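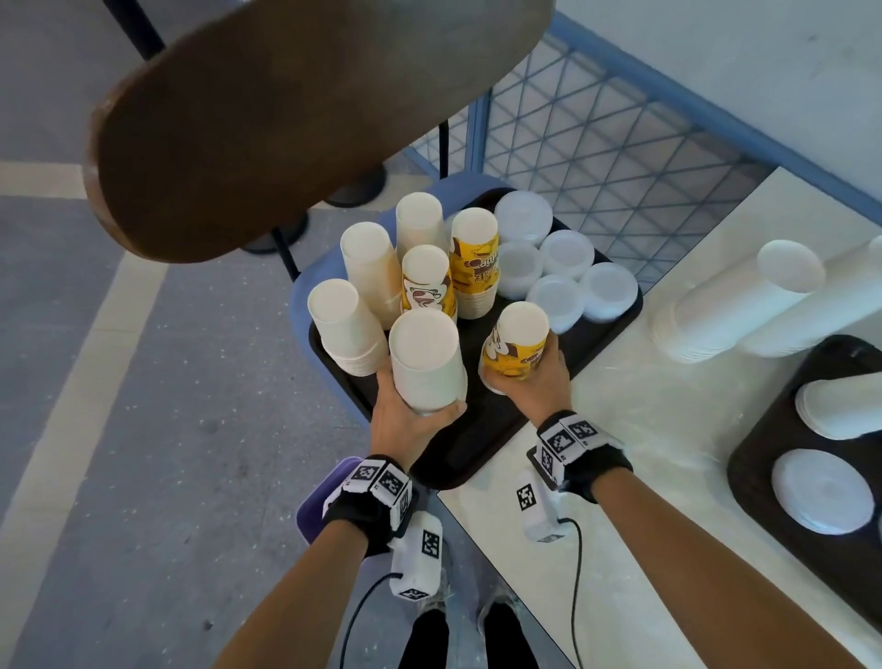
Hilde Martens wanted to know, before the rest of us had found chairs, why a guest who has paid for a palace should care what the welcome drink comes in. Fair question, and it gets us into week 3.

Writing and Running the Luxury Villa Let
Session 3: The Promise and the Arrival

1. What the listing promised

Reread the Brellilico listing from last time. Count the adjectives if you must. It offers "timeless seclusion" and, two lines later, "steps from the lively harbor." Both may be true in October. In high season the guest gets one or the other, usually the harbor, usually until 2 a.m.

Working rule: every adjective is a debt, and it falls due on arrival day. "Sweeping views" is cheap, as the hill does the work. "Attentive service" has to be paid again each morning.

2. The first 30 minutes

Guests arrive hot, late and no longer speaking to whoever was holding the map. They will forgive a great deal after dinner and nothing before it. Go through these in order:

Can they find the gate? ("Just past the old well" is charming if you grew up there.)
Does somebody meet them, by name?
Is there something to drink, in a vessel you'd put in the brochure?
Does the person with the keys know how the shower works?

On Hilde's point: the guest doesn't care about the glass. The guest cares that the listing said "refined" and is now checking. The drink just happens to come first.

3. Case: Villa Ruchti

Sleeps 8, 4 bathrooms, pool, frescoes of uncertain merit. The agency, Moltell, took it on with a security deposit of 1000 euros and a house manual longer than most honeymoons. Complaints in the first season concerned:

the pool, described as heated (by the sun, the owner explained)
the cook, described as local (she was, to somewhere else)
the manual

Brovier took over the letting, cut the manual to a single page and changed "heated pool" to "pool." Bookings held. The owner is still upset about the manual.

4. Terms to know

Changeover day: the hours between one party leaving and the next arriving early.
Shoulder season: when the weather is a matter of opinion.
Fully staffed: ask who, ask when, ask whether they live in.
Rustic: see your notes on plumbing, session 2.

For next time

Rewrite the Brellilico listing in 100 words with no adjective you couldn't defend to a tired man holding two suitcases. Bring a printed copy. Those who used "nestled" in the last exercise may have it back once, for sentimental reasons, and should mark it in pencil.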